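**Slow cooker pinto beans: do you really have to soak?**

**crockpot_dell** wrote:
The Moltov cookbook swears by a 12-step bean method and I'm not buying it. Salt in the soak water, rinse, second soak with baking soda, rinse again. For pintos! My grandmother in Winidville threw them in a pot with a ham hock and went to church. Has anyone run the two side by side, same bag of beans?

**mendes_kitchen** wrote:
Soak overnight, yes. Baking soda, only if your water is hard. Mine is, and without it the skins stay like paper after 4 hours on high.

**crockpot_dell** wrote:
Four hours on high is why they're like paper. Try low.

**mendes_kitchen** wrote:
I've tried low. I've tried low for ten hours. You have different water than me, that's all I'm saying.

**Afonso Torres** wrote:
I did it side by side in February. Half a bag soaked, half straight from the bag, same onion, same bacon, two Wakance cookers on low. The soaked ones were done before lunch. The dry ones needed most of the afternoon and a few of them split. Taste was the same to me. My wife picked the unsoaked as better but she also likes them mushy.
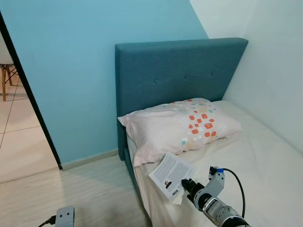 *Guest room, blue wall side*

**pat_n_beans** wrote:
Were both cookers the same age? An old one runs cooler. I don't trust any test with two machines unless you swap them and do it again.

**Afonso Torres** wrote:
One is older. No, I didn't swap them. I had a lot of beans to eat already.

**pat_n_beans** wrote:
Then you tested the cookers.

**crockpot_dell** wrote:
Come on, a few hours' difference isn't the cooker. But "taste was the same" is what I wanted to hear. So the soak buys you time and that's it.

**lowandslow42** wrote:
It's supposed to help with gas too. The book says so on the page before the recipe.

**pat_n_beans** wrote:
The book says a lot of things. It also says to add the bacon raw on top, and all you get is gray rubber floating in grease. Fry it first, pour off most of the fat, cook the onion in what's left.

**mendes_kitchen** wrote:
Agree on the bacon. Never thought I'd agree with Pat.

One thing none of you mentioned: how old the beans are. I got a sack from the discount bin once and no amount of soaking fixed it. I'd blame that before the water, and I do blame the water. 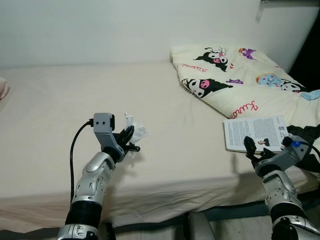
*Last edited by Afonso Torres, 9:42 PM*

**Afonso Torres** wrote:
Mine were a regular store bag with plenty of time left on the date. Edited to add the amounts since I got two messages asking: 1000 grams of dry pintos split in half, one onion per cooker, six strips of bacon per cooker, water to two inches over the beans. Salt at the end.

**lowandslow42** wrote:
Why salt at the end? I salt at the start and they come out fine.

**Afonso Torres** wrote:
Habit. My mother said early salt makes them tough. I haven't tested it.

**crockpot_dell** wrote:
So the guy doing the tests is going by what his mother said, lol. I salt early too. Never had a tough bean from it.

**pat_n_beans** wrote:
Please boil kidney beans hard for ten minutes before they go anywhere near a slow cooker, though. I know this thread is about pintos. Somebody will read it and use kidneys.

**mendes_kitchen** wrote:
Good point, and that one isn't folklore.

**crockpot_dell** wrote:
Fine. I'm doing unsoaked on low this weekend, fried bacon, salt at the start, no baking soda. If they come out like gravel I'll say so.

**lowandslow42** wrote:
Put the lid on and leave it on. Every peek costs you time.

**pat_n_beans** wrote:
How much time? Has anyone measured that one?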